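Teaching the bag line: a conversation with Recep Bilgin

Packing automation is moving from boxes to soft goods, and the work of the people on the line is moving with it

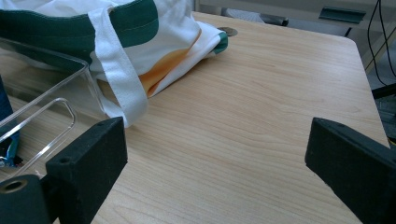 A canvas tote bag and a clear plastic container on the worktable, with the two fingers of a hand-held gripper in the foreground.

Cirano packs welcome kits and returned merchandise for other companies. Rigid items have gone through an automated cell since the site opened. Bags, pouches and anything with a strap were packed by hand until last August, when the first arm was installed at the soft goods station. Recep Bilgin runs process engineering at the site. Hatice Özkan was a packer for six years and now records demonstrations for the system, which is supplied by Zusar.

Bilgin puts the problem in terms of variation. "A carton has one shape. If you know where two corners are, you know where the rest is. A tote bag has no fixed shape, and the handle can be anywhere, including underneath." The earlier trial, with a suction tool, was stopped after five weeks. The cups sealed poorly on canvas and picked up two layers as often as one.

The current method starts with a person. Özkan holds a gripper with two padded fingers and performs the task at a table: flatten the bag, find the strap, open the mouth, load the contents, fold. The recordings are used to train the arm. "You are slower than with your hands," she says. "With my hands I feel the second layer and correct it before I know I did it. With two fingers I have to look, decide, then close."

It took her most of a month to stop reaching in with her free hand. The finger pads also changed how she approaches a bag. She now comes in low along the table and pinches the strap from the side, where before she would have lifted it from the top.

The training set for the first bag style came to 1356 accepted demonstrations. Bilgin expected to need fewer. A batch of 138 was thrown out when it emerged that every bag had been laid with its opening toward the operator. "The arm learned that very well," he says. "Then we gave it a bag the other way around and it did nothing useful." Tables are now set up untidily by instruction, with other items left near the bag, and the layout is changed between takes.

Output figures are modest. In the last full week before the interview the arm completed 98 bags per shift without help. A trained packer does 184. Bilgin does not expect the two numbers to meet soon, and the business case does not require it: the arm runs a second shift that the site had been unable to staff.

What changed for the day shift is less easy to put in a table. Four packers were at the station before the arm came. Two remain as packers, Özkan records, and the fourth moved to receiving at his own request. Pay was the main point of dispute. Recording work was first graded as packing, and Özkan objected.

"If I do it badly, the machine does it badly every night," she says. "That is a different responsibility, so I asked for a different grade." The grade was changed in the spring, with back pay for the first two months only. She considers the matter open.

She also asked for a limit on continuous recording. The tool is light, but it is held away from the body, and her wrist was sore by noon in the early weeks. The present rule is forty minutes on, twenty off, with the off period spent reviewing takes. Bilgin says the review time has improved the data – operators reject their own poor takes before his team sees them.

Asked whether her former colleagues resent the work, Özkan takes some time to answer. "One of them asked me if I was teaching my replacement. I said I was teaching the night shift. She said there used to be people on the night shift. That is true, there were, before my time."

The next item is a drawstring pouch. Recording begins once the new finger pads have been fitted, and a second packer is to be trained on the tool so that the data does not depend on one person's habits. Özkan will do the training. She has asked for that to be graded as well.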